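Ketchup, Fruit and the Great Table Clear-Out
Posted 6 Jun 2021 in Kitchen Tips

I moved my kitchen stuff onto one big white table this June, every last plate and bowl, and started over. If you've never tried sorting a kitchen with everything out in the open like that, I can't recommend it enough! You see right away what you use and what's been hiding at the back of the cupboard. I paid for three Osto shelf risers before I tried this, and I could have kept my money.

My rule is that nothing goes back until I've decided where it lives. Dishes I use daily go between my hip and my shoulder, and anything I haven't touched in 60 days goes up high (or to my neighbor Fergus Baird, who will take any bowl you offer him).
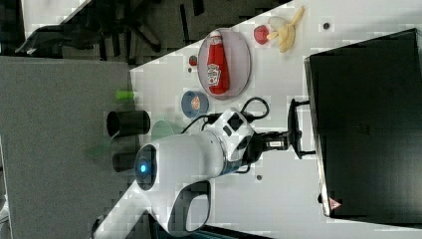

Ketchup is the thing I get the most mail about, so let's start there. Bottles drip, the drips set like glue, and then you're scraping a shelf with a butter knife. I give every sauce bottle a dish to sit on, and a plate like that white oval one is great for it - big enough to lay the bottle down on its side when the shelf above is too low. Only do that with the cap shut tight, and wipe the threads with a hot cloth first. The plate goes in the wash once a week and the shelf stays clean.

If you've already got a sticky ring, lay a hot, wet dishcloth over it for six minutes and go have your coffee. Then it wipes right up. I used to reach for the Kaplan spray for this, but plain hot water does just as well on a painted shelf.

Now, fruit. Strawberries don't get washed until you're ready to eat them, because they go soft so fast once they're damp. Keep them in the fridge in something shallow with a paper towel underneath. Bananas stay out on the counter, away from everything else, and if you've peeled one and can't finish it, slice it and freeze it flat for smoothies. A cut orange will keep a day or two in the fridge if you put the cut side down on a small plate. 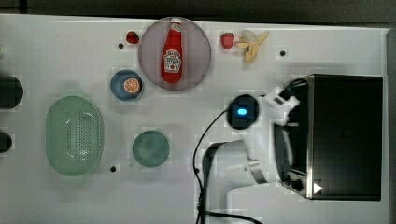 Small plate for the orange slice, big one for the ketchup, and the green colander for rinsing.

About colanders! Please dry yours before you put it away. I stacked mine wet inside a mixing bowl for years and always wondered why the cupboard smelled. Stand it on edge on the rack overnight, and if the little holes are clogged, go over the underside with an old toothbrush and dish soap. Work from the outside in so you're pushing the gunk back the way it came.

Bowls nest by size, biggest at the bottom, and I never go higher than three. My old Wisden set chipped because I kept dragging the bottom one out from under a tower.

Next time I'm doing the spice drawer, and I'm already sneezing.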